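Week 6 handout: Comparing hands, and why the brochure won't help you

Read before the lab. Bring your Week 5 log sheets.

1. What the numbers leave out

The Hurnix sales sheet quotes 3,000 grasps between services. The Vadunance sheet says 3,852. Neither tells you what was being grasped. If it was the same foam block every time, I don't much care. Ask of any figure: which objects, which surface, and who reset the table between tries?

Price is no better a guide. A two-finger gripper at $799 will pick up cubes all day. Whether five fingers earn their extra cost depends on objects that a plain gripper handles badly, and most demos quietly leave those out.

2. Choosing objects

Cubes flatter everybody. Keep one or two as a baseline, then add things with handles, thin edges and shiny faces. A phone lying flat is the one I trust most. There is very little edge to get a finger under, and the glossy screen can upset a depth camera. A soft surface such as felt may give the fingertips a bit of help, so write the surface down. A stacked pair (a block on a box, say) will show up a clumsy approach path that a lone object would forgive.
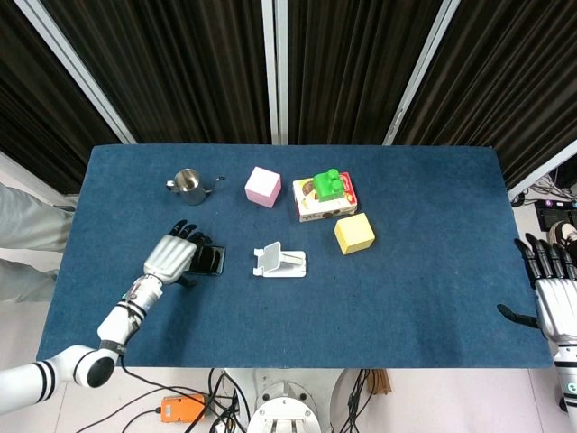

3. Running the Testgate protocol

Each hand gets 200 tries, split evenly across the objects. Don't drop the hard ones halfway through.

A grasp counts only if the object is lifted clear and held for the full hold time. Touching it doesn't count. Dragging it to the table edge is logged separately, even if it looks clever.

Note the controller settings before you start. Half the "better hand" results I've marked were really a slower closing speed.

4. For your write-up

Read Kumarasinghe, chapter 4, on failure labels. I disagree with the scoring there, which lets a slip count as a partial success, but the labels are usable. Report results per object. A single average colour-coded green will be sent back.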